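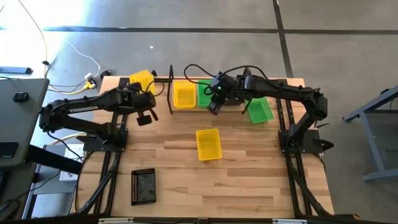
Figure 3. Tabletop made of long wood planks in honey, tan and pale beige tones, with a yellow plastic basket at the rear left corner.

4.2 Color variation and the acceptance of mixed planks

The color of a wooden surface is usually the first thing a buyer judges, and in our interviews it was also the most frequent subject of complaint. Planks that come from the same species can differ strongly in tone, depending on the part of the trunk and on the site where the tree has grown. Small workshops often do not have enough stock to sort the planks by color, so they must join pieces of different tone in one top. A surface of this kind is shown in Figure 3. The question in this section is whether users see such variation as a defect, and whether their opinion changes after a period of daily use.

We asked 90 households to rate two sample boards, one of even tone and one of mixed tone. Both boards had the same size and the same oil finish. The rating was made at the first visit and was repeated after 14 weeks, during which the boards were kept in the kitchen and used for the normal preparation of food. Of the households, 65 completed both ratings. The others had moved, or did not answer our second letter, and we have left them out of the comparison.

At the first visit, the even board was preferred by a clear majority. The words used for it were "clean", "calm" and "new". The mixed board was called "natural" by some participants and "made from leftovers" by others, sometimes within the same family. At the second visit the difference between the boards had become much smaller. Several participants remarked that stains and knife marks were easier to see on the even board. This agrees with the earlier observation of Van Leeuwen and Figueroa in rented kitchens, although their study used only darker woods.

The price had less influence than we expected. When we told the participants that the mixed board would cost less, few of them changed their first choice. Quintanilla has suggested that buyers connect a low price with a short life of the product, and a part of our interviews supports this view. One participant said that she would take the mixed board "for the same money, but not for less money". We did not ask a direct question on this point and we therefore cannot say how common this opinion is.

Two limits of the comparison should be mentioned. First, all boards were delivered by one workshop, Purkico, and were joined by the same person, so the quality of the glue lines was more regular than in the general market. Second, the light in the kitchens was not controlled. Yellow lamps make the pale planks look closer to the darker ones, and it is possible that some ratings were given in the evening and others in daylight. In the second part of the study, which began in September, the hour of the visit was written down for each household. These results are reported in Section 4.3.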